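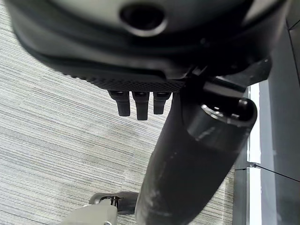 ## Job hunting from the kitchen table

Quick ones this month, typed between loads of wash.

- One drawer for the whole hunt. Diplomas, ID copies, reference letters, the good pen. Nothing else goes in there, no takeout menus.
- Plastic sleeve for every certificate. Coffee rings dont come out. If you already have one, scan it in black and white and bump the contrast up.
- Interview shirt: iron the night before, collar first, then hang it on the shower rod - not on the chair, the cat knows.
- Shiny pants seat? Damp cloth, white vinegar, press from the inside.
- Scuffed black shoes - dab of petroleum jelly, wait 10 minutes, buff with an old sock.

Write the closing date on the fridge in marker that wipes off. Wálter Mamani missed the Cabrera warehouse opening in October becuase his was on a sticky note behind the toaster.
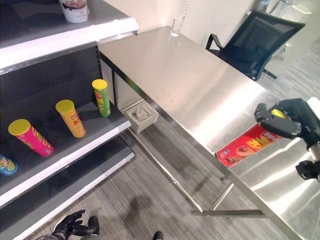 Same with passwords for the online forms. Index card, recipe box, filed under J. Save the form every page or so, some of them log you out after 10 minutes and you start over.

Photo for the form: plain wall, stand by the window, lamp off. Shrink the file before you upload, Caver wouldn't take mine over 700 KB.

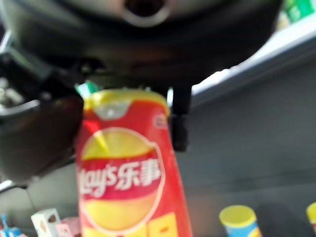

Issue 27

Reader tip from Rosine Gaillard: keep a packed interview bag by the door. Two copies of the resume, mints, lint roller, bus fare, spare hose. Refill it the minute you get home.

Ewurabena Abubakari lines hers with a cereal box cut flat so the papers stay stiff. Trim the corners round or they poke thru the lining.

Next time, getting deodorant marks off dark jackets. Send yours in.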